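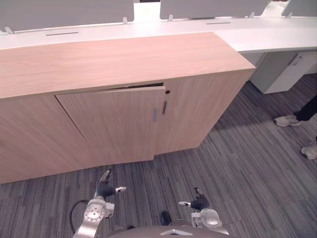 The questions we get most often about Plirkholm drip line and the filters that go with it. For anything to do with pumps, ring the Prallelmont branch.

## Ordering and sizing

**Which diameter do I need?**

The narrow line suits beds and pots. For hedges, orchard rows and anything on a slope, take the wide one. The two sizes don't share fittings.

**How long can a single run be?**

Up to 100 metres on level ground with the wide line. Past that the last drippers get noticeably less water. Split a longer row in the middle and feed it from both sides.

**Do you cut to length?**

Yes, from the Clurby counter only. Cut lengths can't be returned. Full coils can, if the ties are still on.

## Fitting

**Should the line be buried?**

You can lay it on the surface under mulch or bury it a hand's depth down. Buried line lasts longer but is harder to check. If you have moles or you fork the bed over every year, keep it on top.

**Where does the filter go?**

Between the tap and the pressure reducer, with the arrow pointing towards the garden. Leave enough room underneath to unscrew the bowl.

**Can I run it from a water butt?**

Only if the butt is raised, and even then on short runs. The drippers need some pressure to open -- a butt standing on the ground won't do it. Rainwater also carries more grit than mains water, so expect to rinse the filter more often.

## Care

**How often should I clean the filter?**

Every 2 weeks in the growing season on mains water. Take out the mesh, hold it under a tap and brush it gently. Don't use wire wool.

**Some drippers have stopped. What now?**

Open the end cap and let the line run for about 11 minutes. If the same drippers are still dry, the cause is usually limescale. Cut out the section and put in a joiner, or replace the line if there are many of them.

**What do I do before winter?**

Turn off the supply, open the end caps and let everything drain. Bring the filter and reducer indoors. The line itself can stay out.

## Delivery and guarantee

**How long is the guarantee?**

12 months on filters and reducers. Line is covered for splits along the seam, but not for damage from spades or animals.

**Who makes the replacement meshes?**

Munasinghe. We stock the fine and the medium. The coarse one was dropped in June and we have no date for its return.

**Can I collect after hours?**

No. Orders that arrive late in the day are held at the counter until we next open.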